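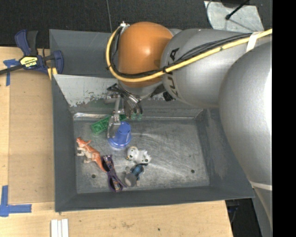
A grey metal bin on a wooden table. Which would feel colder to touch?

Search this site Type a word or question Go

Why does metal feel so cold?

I got a lovely question from Hiba Mahasneh's class. They wanted to know why the metal legs of their chairs are freezing in the morning when the wooden seats are fine. Same room, same chair, same night with the heating off. So what's going on?

Let's start with something a bit strange. The metal and the wood are the same temperature! If you left a thermometer touching each of them all night, you'd get the same number both times. Things that sit in a room for a long while end up as warm as the room (unless they make their own heat, like you, or the cat).

So why does your hand disagree?

Your hand is warm, warmer than most rooms. When you touch something cooler than you, heat starts moving out of your skin and into it. Heat always travels from the warmer thing to the cooler thing. Your skin notices when it's losing heat, and it shouts "Cold!" to your brain. The faster the heat goes, the louder the shout.

Metal is brilliant at moving heat along. We call it a good conductor. The heat from your fingers rushes in and spreads out through the metal, so there's always room for more. Wood is a poor conductor, or an insulator. The little patch under your hand warms up and the heat mostly stays there, so after a moment your hand stops complaining.

This is also why saucepans are metal but lots of them have wooden or plastic handles. You want the heat to get to the beans and you don't want it to get to your hand.

Try it yourself

You'll need 2 ice cubes the same size, a metal baking tray and a wooden chopping board. Leave the tray and the board side by side for a few hours first. Touch them both and guess which one will melt the ice faster. Then put one cube on each and watch.

Most people say the board, because it feels warmer (I did, when I was eight, and I was very sure about it). But the ice on the tray melts first! The metal carries heat from the room into the ice much more quickly. Have a cloth ready, it gets drippy.

What about a hot day?

It goes the other way round. In July a metal slide that's been in the sun can be hotter than you are, so the heat rushes into your skin and it feels scorching. Please test slides with a quick fingertip before you sit down in shorts.

Words to know
Conductor: something heat moves through easily.
Insulator: something heat moves through slowly. Wool, wood and cork are all good ones.

Last updated: 13 January 2018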